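Subject: Re: [grippers] Slender fingers vs padded jaws on soft goods

On Wednesday the list received:

> We have been running the Mosik padded jaws on folded cloth for a while
> and are fairly happy with them on a bench. Has anyone compared them
> with the slender-finger type away from a bench, say at a sink or a
> shelf? I am mostly interested in whether the operator can see what
> the fingertips are doing, and whether the wrist gets in the way.
> Also, which controller are you using? Ours drifts.

We have done part of that comparison at Trurkik, in a bathroom with a long marble vanity. Same arms, same wrists, only the end effectors swapped. Each type got 40 attempts at lifting a hand towel off the counter beside the basin, with the towel dropped in a heap each time and not folded.

Slender fingers: 2 outright misses, 6 lifts where the towel came up but slid out before the arm had cleared the counter edge. Padded jaws: more misses than that, nearly all from the lower pad touching the marble before the jaws had closed on anything. I had the approach height set for the slender fingers and did not retune it properly for the pads, so please don't read too much into the gap.

On visibility, the slender type wins from the head camera. With the arms reaching forward and the grippers open you can see past the fingers to the basin and the towel. The pads hide the last few centimetres of the approach, and our operators ended up leaning sideways to look.

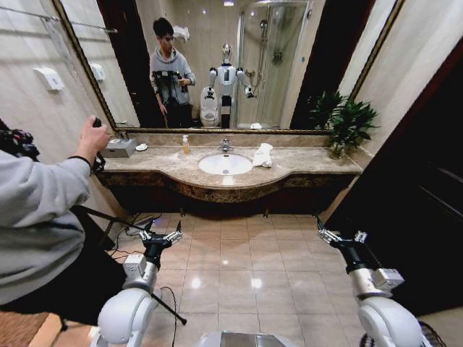
Head camera view, slender fingers on both arms, towel to the right of the basin.

The wrist is less of a problem than I expected on the counter itself. It does matter at the pump bottle, where coming in from the side brings the forearm low over the front edge. That edge is curved and comes out furthest at the basin, so a clearance measured at one end of the counter is no use in the middle. We now set it at the basin and accept the lost reach elsewhere.

The large mirror was the other nuisance. Our depth estimate behind the faucet was poor enough that I masked everything above the back of the counter. If Mosik or anyone else has a better way of doing this I would like to hear it.

Controller: handheld, Kasismont firmware, two releases behind current. We saw drift as well until we re-zeroed between runs. The newer release is supposed to do this by itself – I have not tried it. Is yours a steady creep in one direction, or does it jump after a pause? Ours only ever jumped.

I can send the joint logs for the slender runs off list. The padded ones need the timestamps fixing first. Pešek fingers are next if they arrive before the end of April.

--
Trurkik, end effector testing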